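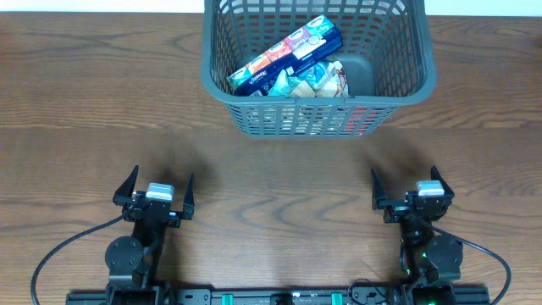
Reading time: 1 minute

Section 5: Loading and Placing the Supply Basket

January
Prepared by Viola Ferraro, Household Services, Rindent Residences

Print this page | E-mail this page

Search the guide Enter keyword Go

This section applies to the gray lattice-sided basket issued to each shared lounge. The basket holds tissues and packaged snacks for residents and is kept on the wooden table.

5.1 Loading the basket

1. Wipe the inside of the basket with a dry cloth, including the slots in the front wall.

2. Place small packaged items on the floor of the basket. Remove any package that is open or past its printed date.

3. Lay the tissue box on top. A long box may be placed diagonally if it does not sit flat along one side.

4. Confirm that the tissue opening is unobstructed.

Note: Snack packaging may rest beneath or beside the tissue box. Fragile items, such as crackers, should be placed beside it.

5.2 Placing the basket

1. Set the basket toward the wall side of the table, with its full base supported.

2. Lift the basket with both hands when moving it. Do not drag it across the wood.

Caution: Do not store liquids in the basket. The open sides will not contain a spill, and standing moisture may mark the tabletop.

5.3 Restocking

Replacement supplies are kept in Cabinet 13. Record each item removed on Form 679 and return the form to Pirmin Moser at the service desk. Requests for items not held in the cabinet are filled within 48 hours.

Damaged baskets are to be exchanged at the same desk.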